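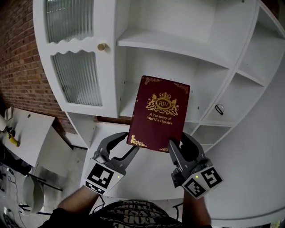 Re: Is anyone still reading the long ones?

From: Anselmo Pacheco
To: Monard Readers list
Date: December 2021

Gleice Cordeiro wrote:

> Hello all,
> I have a shelf of those decorated classics sets, dark covers and gold
> lettering, which came to me from my aunt along with a lamp and a
> very bad chair. I have never opened most of them. My plan for the
> winter is to pick one long nineteenth-century novel and read it to
> the end. Has anyone here done this lately? Did you read every day?
> Did you keep notes? And does it matter which translation I use, or
> is that just something people argue about?
> Gleice

Gleice, yes! I finished Middlemarch last winter and I'm halfway through The Brothers Karamazov now, and I would love some company. Let me try to answer your questions in order, though I'll probably wander.

On reading every day: I did, mostly, but I gave up on page goals after the first week. I had set myself 22 pages a night, which sounded so reasonable, and then I'd hit a chapter on local politics at eleven o'clock and fall asleep with my glasses on. What worked much better was going by chapter. These books were written in chapters for people who read them in chapters (a lot of them came out in parts, with weeks or months in between), and the breaks are good places to stop. Some nights that was one short chapter and some nights it was four because I couldn't put it down. The stretch where Dorothea is in Rome went by in two evenings.

On notes: I keep a names list on an index card and use it as my bookmark. First name, last name, who they're married to, who they owe money to. For the Russians I add the nicknames, and you will need them. Alexei is Alyosha, Dmitri is Mitya, and Grushenka is also Agrafena Alexandrovna when someone is being formal with her. I wrote all of that down by the end of Book Three and haven't been lost since. I don't write anything else. I tried keeping a proper reading journal once and ended up reading less and writing about it more.

On translations: people do argue about it, and it does matter, but I wouldn't let it hold you up. Take two versions of the same book, read the first two pages of each out loud, and go with the one your mouth likes better. I did this with Karamazov at the library, standing in the aisle and muttering, and ended up with the older Garnett version, even though I had gone in planning to get one of the newer ones. It's smooth and a little buttoned up and I like it very much. Other people here will tell you I'm wrong - please do, I enjoy that thread every time it comes around.

One thing to check before you start with a book from your aunt's shelf: look at the title page and see whether it says "abridged" or "condensed." Plenty of handsome sets are complete and plenty are not, and you can't tell from the outside. I once read 244 pages of a Count of Monte Cristo before I noticed that Rome had come up awfully fast. The full one is enormous, and it's so much more fun with all the side plots left in. If the name of the translator isn't given anywhere, I'd also be a little careful. And do check the size of the type! My old Bleak House is lovely to hold and I can't read it after dark.

As for what to pick, if you want my vote, go with The Woman in White. It's long (mine is 536 pages) but it moves like anything, the narrators keep changing, and Count Fosco with his white mice is one of the best villains I've ever met. If you'd like something slower and deeper, then Middlemarch, and give it the first hundred pages before you decide. Neven has been after me for years to try Trollope, so if you feel like The Way We Live Now, I'd start it with you in a heartbeat. I hear the financial swindle at the middle of it is wonderful.

Would you want to set up a small side group? We could post whenever we finish a section, no schedule, with a spoiler line at the top so that people who are behind can skip it. A few of us did that with Anna Karenina some winters back and the mowing chapter alone got us through most of a month of messages. Nogueira disliked Levin from beginning to end and wrote the best posts of anyone.

Tell us which titles are on the shelf when you get a chance. I'm curious whether there's any Balzac, and I'd like to hear more about the chair.

Anselmo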